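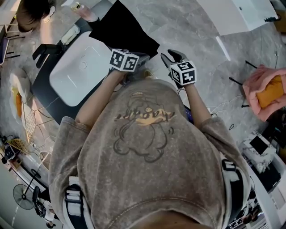

4. Living with the Pelirero kit

I'll start with the part of the review I enjoyed most, which was getting the thing out of the box and putting it on people. The Pelirero kit is sold to labs like ours as a complete way of recording hand movement for teaching household robots: a pair of gloves, a marker cube for each hand, a harness, a head camera and a year of the maker's processing service. We'd been making do with the older Rukden set, and I had strong feelings about that one (mostly about its buckles), so I tried to be fair and ran both through the same chores wherever I could.

4.1 Fitting and wearing

Getting dressed for a session takes longer than the leaflet claims. The gloves go on first, then the cubes, then the harness, and if you do the harness first you will be asking somebody else to help with your gloves. The webbing is soft and the buckles stay where you put them. With the Rukden set I used to finish a long morning with a sore neck, and I had none of that with this one, even on the days I wore it well past lunch.

The straps come over both shoulders, and they were the first thing people grumbled about and the first thing they forgot. Taller wearers liked them loose. I'd advise against that, as a loose strap creeps outwards when you bend over a basin and you end up hitching it back with a gloved hand, and then the recording has a lovely clear example of strap-hitching in the middle of your wiping.

The gloves are a snug knit and I got on well with them for cloths, bottles and taps. Thin things were another matter. Picking a flat sheet of paper off a worktop was miserable, and I gave up trying to peel a sticker. They also come in too few sizes, and anyone with small hands had spare fabric at the fingertips, which spoilt the finer grips. I did ask Pelirero if a smaller pair was coming and was told it was "being looked at".

4.2 Where the cube should sit

I got quite absorbed in this, so bear with me! The cubes carry square black patterns on white faces, and the software works out where the hand is from whichever faces the camera can make out. The mount can be worn on the back of the hand or further down at the wrist, and the manual is relaxed about which. You can see both positions at once in Figure 3, with the left cube strapped to the back of the hand and the right one on the wrist, during work at a bathroom-style sink.

The back of the hand is the better spot for tracking. It moves as one piece with the palm, so there's less to correct afterwards. It does get in the way when you reach under something, though, and in a crowded cupboard I knocked it often enough to be cross. On the wrist the cube is out of harm's way and you stop noticing it, but the hand can bend while the cube stays put, and the estimate of the palm then leans on the glove's own sensing. My preference is the back of the hand for anything on an open worktop and the wrist for shelves and drawers. Mixing the two in one session is allowed, provided you tell the software, and please do tell the software. I lost a whole Friday afternoon to a wrong setting.

Figure 3. Overhead view of a wearer with the gloves, cubes and harness on, the left hand on a black cloth at the back of the counter and the right hand open above the floor.

4.3 Recording in real rooms

We recorded 176 sessions in all, across kitchens, washrooms and a spare bedroom or two, with furniture left wherever it happened to be. I was keen on this. A kit that only behaves in a tidy corner of a lab isn't much good to anyone who wants a robot to cope with chairs and fans and somebody else's washing-up.

The cubes held up nicely on plain worktops. Patterned surfaces worried me beforehand, marble-effect floors in particular, and I went looking for false detections over them when I checked the recordings. I found very few, and those went away once I'd turned on the stricter matching option. Low evening light was far more trouble. The faces turned to mush whenever a hand moved quickly, and I started booking mornings instead.

Dark gloves against dark cloth deserve a word as well. The fingers become hard to pick out by eye in that case, and anyone labelling grasps by hand will be squinting. The cube still gives you the position of the hand, so the movement survives, but I'd happily pay for a paler pair of gloves.

4.4 The processing service and the bill

Recordings go up to Pelirero and come back as hand paths. Ours usually came back overnight. For comparison I also sent a batch through Skeder, which takes the same files, and its paths were smoother but had rounded off the little pauses before a grasp. I want those pauses. Skeder's people were quick to answer my grumbles, all the same, and their export is easier to read.

Spares were bought through Foley. I went through 2 sets of glove liners and one cube mount, the clip having snapped when I dropped it on a hard floor. Replacement was painless, if dear for a bit of plastic. I'd buy a second mount with the kit and keep it in the harness bag.

The remaining complaint is the charger, which has a lead so short that both gloves have to sit right beside the socket, and I have taken to using an extension from home.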